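Fake veg for a play kitchen – what basket?
Štěpánka Kopecký, 3/27/25

Need somthing for pretend fruit and veg, my 3 year old tips the plastic tub everywhere. Wicker ok or does it snag? Budget $37.

Kristýna Zeman
Wicker's fine. Get a shallow one so they can see what's in it – deep ones just get dumped. Run an old stocking round the rim, if it catches, sand that bit. Ours is oval, good size for little hands.

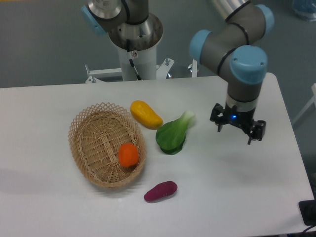 Oval basket, carrot in, mango, bok choy and sweet potato beside it.

Pladisbridge mum
we just use a shoebox tbh. Try the op shop first, paid $6 for my last basket adn its fine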